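18/04/2026, notes for operator evening, keep to 20 min!!

**Open**
- thanks, coffee at back, phones off
- who I am: dispatch at Flindov, airport + hotel cars, used to drive
- topic: the first 5 minutes of a ride. Most complaints start there

**Pickup**
- old way: driver at arrivals with a paper sign, guest wanders past
- now: text when the flight lands, second text with exact door
- Closel does the flight tracking. Fine on delays, bad on gate changes, say so
- waiting time: up to 71 minutes free on long haul. Explain why we went past the hour (baggage, passport line)
- story: guest at wrong terminal, driver at right one, both cross. SLOW DOWN here, gets a laugh

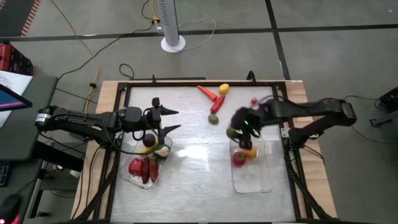
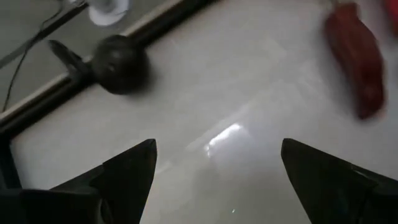 **Talking to the guest**
- name, hello, bags, temperature ok? then quiet
- tourists want tips, business people mostly dont
- let them start it
- never ask about the tip, never complain about traffic

**Money**
- fixed price agreed before the door closes
- Mekley run is our test route: 6 drivers, same price day or night
- night surcharge gone since April. Lost a bit per ride, far fewer arguments
- hotel accounts: Núñez pays monthly, wants one invoice, not 500 little ones. Ask who else does this, hands up

**Cars**
- water, charger w/ both plugs, umbrella in trunk
- child seat must be booked, driver fits it BEFORE leaving the yard
- no air freshener. no exceptions
- skip this bit if running late

**Questions they will ask**
- electric? yes for city, not yet for long transfers, chargng stops
- drivers leaving? better shifts helped more than bonus did
- can we share overflow work? yes, see me after, have the rate sheet in my bag

Leave the phone number up on the last slide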